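Weniger suchen, mehr finden: Küche und Werkbank bei Sehbehinderung
von Corina Husar

Seit meine Makula nicht mehr mitspielt, bekomme ich ständig Post von Leuten, die wissen wollen, wie ich denn bloß noch koche und bastle. Na ja, mit den Fingern und mit viel Farbe! Ich habe mal aufgeschrieben, was sich bei mir gehalten hat. Die teuren Sachen habe ich fast alle wieder verkauft.

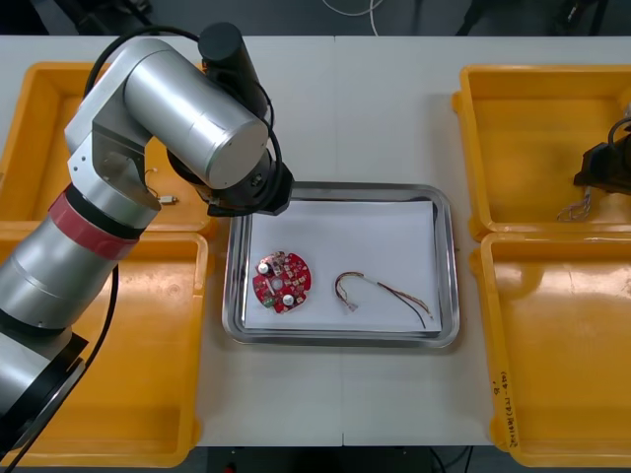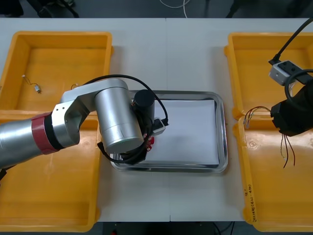 Klebepunkte am Herd sind das Erste, was ich jedem rate, und zwar die weichen, gewölbten aus dem Bastelladen. Ein Punkt auf die Nullstellung, einer auf die mittlere Stufe, fertig. Bitte nicht jede Stufe bekleben, sonst fühlt man irgendwann nur noch Hubbel und weiß gar nichts mehr (ich spreche aus Erfahrung, der Backofen war mein Meisterstück). Fast genauso wichtig ist für mich der Untergrund, auf dem ich arbeite. Ein flaches Edelstahltablett mit hochgezogenem Rand, so wie auf den beiden Fotos, ist Gold wert: Was herunterfällt, bleibt drin, und der Rand sagt den Fingern, wo Schluss ist. Metall spiegelt allerdings, und Spiegelungen sind für meine Augen die Pest. Also ein Blatt weißes Papier hinein wie im ersten Bild, da hebt sich die rote Platine gleich viel besser ab. Für Knoblauch nehme ich es umgekehrt und lege dunkles Papier unter. Und knallgelbe Kisten wie im zweiten Bild finde ich auf einem hellen Tisch auch an schlechten Tagen.

Gewürze
Bei mir stehen 24 Gläser in der Schublade, alle gleich groß, alle mit Schraubdeckel. Beschriftet wird der Deckel, nie das Glas. Dicker schwarzer Filzstift auf gelbem Etikett, nur die ersten Buchstaben: PAP, KÜM, ZIM. Um die scharfen Sachen kommt zusätzlich ein Gummiband. Einmal Chili statt Paprika im Gulasch, das reicht fürs Leben. Mein Nachbar Igor Żak hat zwei Teller davon gegessen und danach sehr lange am offenen Fenster gestanden.

Einschenken
Dunkle Tasse für Milch, helle Tasse für Kaffee. Klingt banal, aber probiert es aus! Bei heißem Wasser verlasse ich mich trotzdem nicht auf die Augen und hänge einen Füllstandsanzeiger über den Rand, der piept, sobald das Wasser an die Fühler kommt. Kaltes Wasser: Fingerspitze über den Rand, passt schon.

Messer und Schneidbrett
Messer liegen immer an derselben Stelle, Griff nach rechts, und kommen nie ins Spülbecken. Wirklich nie. Unter das Brett gehört ein feuchtes Tuch, damit nichts rutscht. Ich habe zwei Bretter, ein weißes für Möhren und Gurken, ein fast schwarzes für Zwiebeln und Sellerie.

Schrauben und Kleinkram
An der Werkbank habe ich lange alles in einem einzigen Marmeladenglas gehabt, schäm. Inzwischen kommt jede Sorte in eine eigene Schale, und vorne klebe ich ein Exemplar mit Heißkleber dran. Da muss ich nichts lesen, ich fühle einfach, was drin ist. Beim Zerlegen lege ich die Schrauben in der Reihenfolge ab, in der sie rauskommen, von links nach rechts. Ein Magnetstreifen am Tischrand ist dafür prima, für Messing leider nicht.

Licht
Meine Gelenkleuchte von Pesik hat 34 Euro gekostet und steht immer seitlich, etwas unterhalb der Augenhöhe. Von oben blendet sie mich nur. Welche Lichtfarbe am besten ist, muss jeder selbst rausfinden, ich mag es neutralweiß, Vlasta Hudec aus unserer Handarbeitsrunde schwört auf ganz warmes Licht und sieht damit jeden Faden. Vor dem Kauf unbedingt ausleihen oder wenigstens im Laden einschalten lassen.

Kleine Nachträge aus euren Mails
Tshepo Sibiya schreibt, er klemmt an Dosen mit Tomaten eine Wäscheklammer, an Bohnen zwei. Übernommen! Beim Öffnen kommt die Klammer in eine Tüte an der Tür, und aus der Tüte mache ich später den Einkaufszettel.

Gefragt wurde auch nach der Waschmaschine mit Touchfeld. Da hilft eine durchsichtige Folie mit ausgeschnittenen Löchern über den Feldern, die man wirklich braucht. Bei mir sind das Start und 40 Grad, den Rest benutze ich sowieso nicht. Die Folie muss trocken und fettfrei aufgeklebt werden, vorher also einmal mit Spiritus drüber.

Im August kommt der Teil über Nähen und Einfädeln. Wer dafür einen guten Trick hat, immer her damit, gern auch als Sprachnachricht.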